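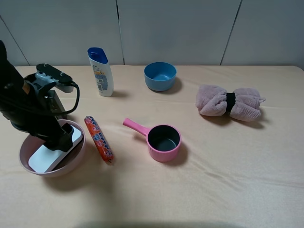
Prurkano Residential Services, Department of Kitchens and Dining

Keeping Shared Kitchens in Good Order

Updated September 3, 2023

The following guidance applies to all residents who use the shared kitchens at Laredard and Jaidee houses. Please read it together with the notice posted inside each pantry door.

Refrigerators
The refrigerator should be kept at or below 40 degrees Fahrenheit. Store raw meat on the lowest shelf in a covered dish. Sausage, cheese and similar items should be wrapped again once opened and marked with the resident's name and room number. Cooked leftovers must be put away within 2 hours of cooking. Unmarked food is removed at 8 each evening.

Bowls and Cutting Boards
Plastic bowls scratch easily, and scratched surfaces hold grease and odors. Wash them in hot, soapy water with a soft cloth. Steel wool should not be used. For a lingering onion smell, spread a paste of baking soda and water over the inside, leave it for 20 minutes and rinse well. Keep one board for raw meat and another for bread and vegetables.

Drains
Pour cooled cooking fat into a lidded can and place it in the trash. Coffee grounds and rice should not go down the sink. Strainers are emptied after every use.

Supplies
Dish soap, cloths and trash bags are kept in the hall closet. Requests for replacements should be sent to Ankica Petkov at the Laredard front desk. Residents of Jaidee should contact Chaiwat Bunnag. The next full cleaning of both kitchens is planned for February.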